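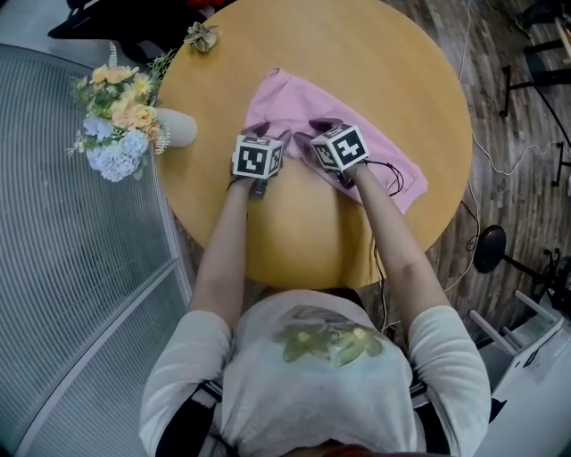

Figure 3. A pink cloth garment spread on a round table, seen from overhead.

4.2 Household services and the records requirement

The second group of respondents bought help in the home: cleaning, laundry, ironing, meals. Under the relief studied here, a household may deduct part of what it pays, provided the provider is registered and the labour is listed apart from materials. We sent the questionnaire to 110 households in Kvam and Tarkent. Of these, 40 had a claim reduced or refused in the first year.

Most reductions came down to paperwork. Receipts gave a single total, or named the work only as 'help'. The tax office in Tarkent accepted a later statement from the provider in most cases, while the Kvam office asked for the original invoice and would not take a corrected one. Strömberg found the same split in his earlier work on repair costs and put it down to local habit, as the written guidance is the same for both offices.

Households using the Jultard invoice form did better. The form has a line for hours, a line for materials and a box for the registration number, and only 3 of its users lost any part of a claim. We do not read too much into this – people who pick a form of this kind may keep better records anyway.

Appeals were rare. Only five households wrote to the office within the time limit, and two of them withdrew after a phone call. Several others said they had not known that a refusal could be challenged, although the notice says so on its second page. 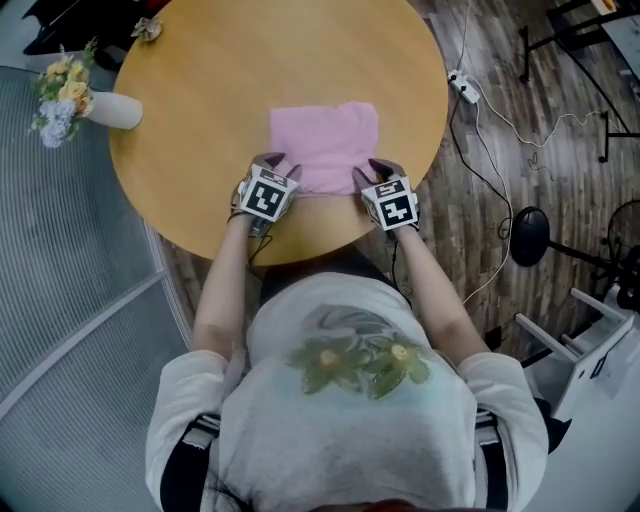 4.3 Claims made through an employer

Where the employer paid for the service, the deduction was handled through payroll. Deltura was the only firm in the sample to do this for all staff, and its figures to June are treated separately in the next section.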